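Brondlow Meals Project – progress report to the Saha Fund

Prepared by Mohit Shakya, project coordinator
14 Nov 2023

Summary

The lunch club and the home delivery round both ran through the whole reporting period. We served 1503 meals, against a target in the grant agreement of 1400. Spending is slightly under budget. One part of the work, the evening cooking class, is behind schedule and we are asking to move its end date to March.

Lunch club

The club meets twice a week at the Voredbridge hall. We have 89 people on the register, up from 60 when the grant began. Most of the new members came through the two doctors' offices on Ovance Street, which now hand out our leaflet with appointment letters. A few came because a neighbor was already attending.

Attendance dropped for two weeks when the hall's boiler was out. We moved to the church room next door for those sessions and served soup and sandwiches in place of the hot meal. Numbers came back as soon as the heat did.

The menu now runs on a four-week cycle, which has made ordering simpler and cut down on waste. Members asked for more fish and less pasta, and we changed two of the weeks to suit. The rice pudding stays.

Home deliveries

We deliver to 19 homes. Drivers cover two routes, one north of the river and one south. The south route was taking too long and the last meals were reaching people after one o'clock, so we split off the four farthest addresses and gave them to a third driver. All the meals now arrive before 12:45.

Two people left the delivery list during the period. One moved in with her daughter and the other is well enough to come to the club in person. We have filled both places from the waiting list – there are five names still on it.

Drivers fill in a short sheet after each round and note anything that worries them, such as a door not answered or yesterday's meal left uneaten. We passed on six of these notes to family members or to the county visiting nurse.
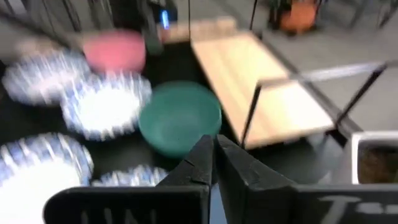
Can the kitchen take on the five people still waiting for deliveries?

With the present staff hours, it can cook for two more. The oven is full by ten in the morning on delivery days, and the second cook finishes at noon. Adding all five would need four more paid hours a week, and we have put a cost for this in the budget request sent with this report.

Cooking class

The plan was for three six-week courses for people who have recently started living alone. One course has been completed, with eight people signed up and seven finishing. The second was due to start in the fall but our instructor took a full-time job elsewhere. We have interviewed two replacements and expect to have someone in place after the holidays. Both remaining courses could then be done by the end of March.

Feedback from the first course was good. People liked the recipes for one and the session on using a freezer. Several said two hours was too long to be on their feet, so the next courses will have a break with chairs and coffee halfway through.

Money

Food costs rose, mainly eggs, dairy and cooking oil. We covered the increase from the instructor's fees that were not spent, with approval from your office by email. Fuel came in under budget – the split route turned out shorter overall. The full accounts are attached as a separate sheet.

Next period

We will hire the instructor, run the two courses, and renew the hall agreement, which ends in the spring. The hall has told us to expect a small increase in rent. We will send you the new figure when we have it in writing.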